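4 February 2024

Finally back home with my feet up, and I want to get this down before I forget it all. First proper day at the Osholm hall!
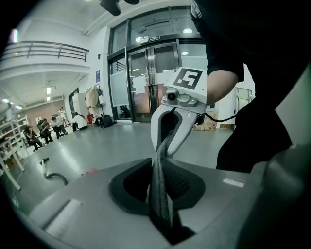 I'd been dreading the floor, to be honest, after the old place with its carpet that ate everything you dropped, but I like it. It's light gray and so shiny that you feel a bit guilty walking on it in winter boots. And there's so much room. You come in through the glass double doors (still with paper notices taped all over them, I read two and gave up) and there's a clothing rack right by the entrance, so coats have a place to go. The beige one looked very grand hanging there next to the tall white cabinet. My blue parka went over a chair in the back, where it slid off twice.

Tirta Ong came in on the early train with enough luggage for a month in Gultska, and we spent the first hour just deciding where things live. I want the tall cabinet for the paper stuff, Tirta wants it for tools, and I think I'm going to lose that one. The white shelves along the wall are mine though, I called them. I need 14 more boxes, the flat kind, and Limisness has them at 21 a pack, or did last week.

Oh, and there's a mezzanine! With a dark metal railing, like something off a ship. I went up with my sandwich and sat there for a good while listening to everybody clatter below. I'd put a couch up there and a lamp and never come down. Tirta says the couch at Âu is 290 and ugly. I've seen it and it's only ugly from the front.

Still to do: the cardboard box by the wall, find out who owns the white rack that's leaning there next to it, and get a mat for the doors before the slush wrecks that floor. I've got 70 left in the envelope for bits and pieces, so it'll be a cheap mat. The rest can wait till March.

My back hurts, I forgot to call Mom, and there's soup on the stove that I should go and stir.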